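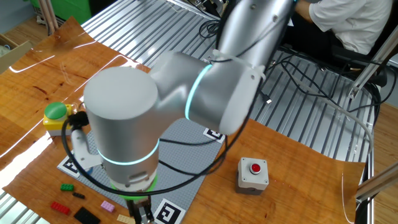

Golshifteh Zarei

Des briques de couleur, une plaque grise à tenons, une table à plateau de bois : l'atelier de construction de Mutbridge veut relancer le jeu d'assemblage, et il le fait savoir. Son lot de démonstration, baptisé Sikow, doit sortir en septembre. Le catalogue promet 1 132 pièces et 33 modèles, à partir de quatre ans.

On demande à voir. Le vert, le rouge, le noir et le rose se trouvent déjà dans n'importe quel bac de chambre d'enfant, et une plaque de base grise n'a rien d'une nouveauté. Siamak Ghorbani, responsable du projet, parle d'une « autre manière de trier ». Prié de préciser laquelle, il renvoie à une notice encore en cours de rédaction. 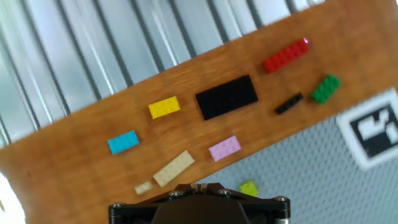 Briques et plaques sur la planche de bois, à côté de la plaque grise à tenons.

Le prix n'est pas fixé non plus. La boutique Mahmoudi, seul point de vente annoncé, dit attendre un tarif avant de passer commande. Quant aux modèles, la liste complète n'a pas été communiquée. Mutbridge assure qu'elle le sera avant la mise en vente.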